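Nov 23, 2025

Plaster moulds, mostly, and a bit about whites

Came in early to beat the heat and found the shed already warm, so I opened both doors and let the dust go where it wanted. The jug mould from last time has been sitting on the rack by the kiln and I was keen to see how it had dried. I weighed it on the kitchen scales before I'd even put the kettle on. It was 542 g when I took it off the batch and it's 504 g now, which I'm happy with, though I'd like another reading or two before I trust it with slip. The outside feels dry to the hand, but so did the bowl mould and we all remember what happened to that (the slip stayed soft for the whole afternoon and then came away in a sulk, leaving half the foot ring behind).

Peadar reckons I should put it in the cupboard over the hot water tank and be done with it. I'm fond of that cupboard, but I've cracked a mould in there before by hurrying, and this one has thin walls near the handle. It can stay on the rack with the slats underneath so the air gets right round it. I've turned it on its side. Whoever is in next, could you please turn it again, and leave the bands on? It will want to warp if the two halves dry apart from each other.

Mixing notes, while I remember them. I used the new bag of Rismont plaster for the second half and the tail end of the old bag for the first, and I shouldn't have. The old bag had been open since winter and it went off so fast I was still tapping out bubbles when it turned to porridge. The new one was lovely – it slaked quietly, it gave me time to stir from the bottom with my hand, and it poured like cream. The two halves have ended up slightly different colours as well, one a touch warmer, and you only notice it with them side by side near the door. It won't matter for casting, but I expect the old half will drink more water than the new one and give us a thicker wall on the spout side. I'll cut the first jug in half to see.

That got Caoimhe and me talking about white again, as we do. She has been trying to get decent pictures of the test tiles for the glaze book and is tearing her hair out, the poor thing, as everything pale goes missing on a pale bench. The tiles vanish at the edges, the shadows turn blue if the window is on one side and yellow if the lamp is on the other, and then the bright corner burns out altogether. I told her to put something dark right up against the tile so the eye has an edge to find. 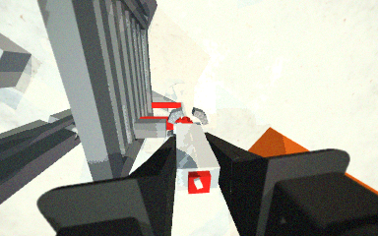 White block between black fingers, pale ground. Rendered.

She tried the lid of the slip bucket first, and then the offcut of slate we use for wedging small bits of clay, and the slate was much the better of the two. The tile with glaze 702 on it, which I'd always written down as plain white, has quite a strong lean toward cream once there's something black beside it. I've changed the entry in the book. Philomena wrote "like old piano keys" next to it in pencil a while back and I owe her an apology for laughing.

We fired that one on the Mahawong clay, by the way, and I think the body is doing some of the work. The Flemel porcelain is a colder white underneath, and I'd like to see the same glaze over both before we promise anyone a colour. Tomás has a few leather-hard Flemel cups on his shelf and says I can have the wonky ones. If they survive the bisque I'll dip them on the same day from the same bucket, sieved first this time, with the same count in the glaze.

Other odds and ends. The mould soap is nearly gone, so I've thinned what was left and put it in the small jar with the red tape on it. Please don't use it on the big platter model – it's too weak for that, and the platter has an undercut along the rim I still haven't filed back properly. The natches for the platter mould are in the tin with the loop tools. I also found the missing kidney, the stiff steel one, at the bottom of the reclaim bucket, a bit rusty but it came up nicely with a scourer.

Sorcha asked whether we could have the jugs ready for the Bronis order in December. I said I thought so, if the mould behaves, but I've asked her to hold off telling them until I've pulled a clean cast with the handle on. The handle is where I'd expect trouble. It's a long reach for the slip to drain back out of and I may have to tip the mould twice, once toward the spout and once away.

Still to do: weigh the jug mould again, file the platter rim, order soap, move the old plaster out to the garden shed so I'm not tempted by it. Peadar wants it for filling the hole behind the downpipe and he's welcome to it.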